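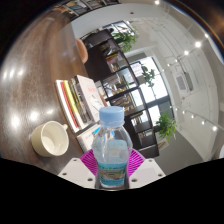

A water bottle, a mug and a stack of books, with the shine of a polished table under the lights.

How to Clear a Table in One Short Go (and Keep the Shine)

I love a clear table. I love it so much that I will put off dinner to get one! Ours is the big dark one in the meeting room in Otville, and by Tuesday evening it has usually collected every mug, bottle and book in the building. I've been clearing it for years, and my method has settled into something quick enough to do before I put my coat on.

It works on a dining table, a desk or a library table. If yours is glossy wood, read the part about wiping twice, as that's the part I got wrong for a long time.

What you need

One tray, the biggest you have
Two soft cotton cloths, one for damp and one for dry
A small bowl of lukewarm water with a single drop of dish soap
A box or basket for things that live in another room
Coasters

I use old T-shirts for the cloths. Cut off the seams first — a seam with stitching in it can leave fine lines on a high polish.

Step 1: Drinks first

Always start with anything that holds liquid. Check that the caps on water bottles are screwed down tight, then stand the bottles on the tray. Mugs go next to them, handles pointing in so they don't catch on a sleeve. Carry the tray out right away and don't come back for "just one book" on the way. I did that once with a full glass and a borrowed atlas, and I still think about the atlas.

Half-full bottles can water the houseplants if it's plain water. Empty the rest into the sink, rinse, and recycle or refill.

Step 2: Books and paper

Now the fun part! Square up your stack with the largest book on the bottom and the spines all facing the same way, so you can read the titles without digging. Keep the stack low enough to lift in one hand. If you have more than that, make two stacks.

Lift books, never slide them. A bit of grit under a cover will scratch a polished surface from one end to the other, and you won't see it until the sun comes in.

Loose paper goes inside a folder. Don't sort it now. Sorting is how a ten-minute job turns into an evening (I speak from experience, I once found a 109-page manual and read most of it standing up).

Step 3: Everything else

Pens, chargers, keys, hair ties, the mystery screw. All of it goes in the box. Walk the box through the house once at the end and drop things off as you pass.

Step 4: Dry wipe

Take the dry cloth and go over the whole top, light pressure, following the grain. You're picking up crumbs and dust so they don't get dragged through the damp. Shake the cloth outside.

Step 5: Damp wipe

Dip the other cloth, wring it until it won't drip, and wipe a section at a time. Dry each section before you move on. Left to dry by itself, water leaves a dull film on gloss, and then you're back to rubbing.

To check for streaks, crouch until you catch the reflection of the ceiling lights in the wood. Smears show up as a haze over the bright spots. Move your head a little and look again from the other side. It's so satisfying when those lights come up crisp!

White rings

Pale rings from hot mugs are often only in the finish. Lay a dry, folded cotton cloth over the ring and press with an iron on its lowest setting, no steam, for a few seconds. Lift, look, repeat. Try a hidden spot first, and stop if the finish feels tacky. For a ring that has gone dark, ask someone who refinishes furniture.

If you still have scratches

Leave them, or use a wax stick in a matching shade. Please don't reach for sandpaper. Nele Ehlers, who taught me most of this, let me try 600 grit on a scrap board from her shed in Weklow so I could see how fast the shine disappears. Very fast.

Putting things back

I allow 4 things on our table: a plant, a coaster pile, the lamp and whatever book I'm reading this week. Pick your own number and stick to it for a month. Felt pads under the lamp and the plant pot are worth the two minutes they take to stick on.

Next up: the bookshelf, where all those stacks end up.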